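Unit 6: Chores as a benchmark. Where two-arm manipulation stands

Notes by Dénes Szalai. Read before the March lab block.

6.1 The question

Public discussion asks whether a robot can "do the dishes" or "fix the sink." Neither phrase names a task that can be tested. For this unit, a chore counts as done by machine when three conditions hold: the parts are not placed in a fixture beforehand, no person intervenes between start and finish, and the result passes the same check a person's work would have to pass.

Under that definition most household chores are still open. Shop-floor work looks better mainly because the shop floor supplies fixtures, lighting and part feeders. Remove those and the two settings have much in common.

6.2 Where the error comes from

Take a plain joining task: one part is held, a second is brought to it and seated. Sources of error, in the order we will treat them:

Grasp error. The part shifts or tilts in the jaws as they close. A curved outer surface gives flat jaws little contact area.
Calibration error. Each arm knows its own base well. The transform between the two bases is usually worse.
Contact error. After first touch, position control alone tends to jam the parts. Some compliance is needed, in software or in the wrist.
Detection error. The controller reports success when the part is only partly seated.

Worked case. In the Ullon exercise a student group ran 48 attempts at a push-fit joint and completed 40. Of the failures, 3 were reported by the software as successes. For household use these matter most. A dropped part is obvious, while a half-seated joint under a sink leaks later.

6.3 Two arms in place of a vise

A vise holds a part rigidly at a known pose. A second arm holds it less rigidly but can turn it through 90 degrees to present the open end. Elbows and other bent fittings gain the most from this, as their openings do not share an axis.

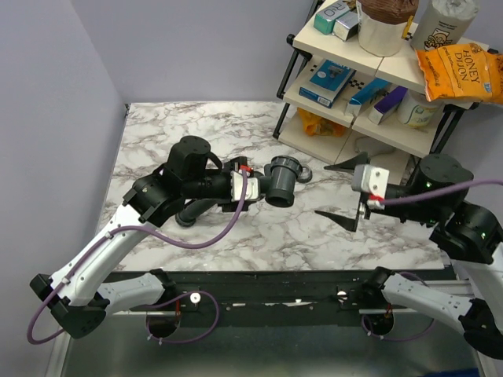
Figure 6.1. Two-arm handling of a pipe fitting. Left gripper closed on the part, right gripper open.

Points for lab:
Record the pose of the part after the grasp as well as before it.
Log wrist force through the whole approach.
Inspect every joint by hand, including those logged as complete.

Reading: Mughal, course reader, chapter on regrasping. Skip the section on suction tools.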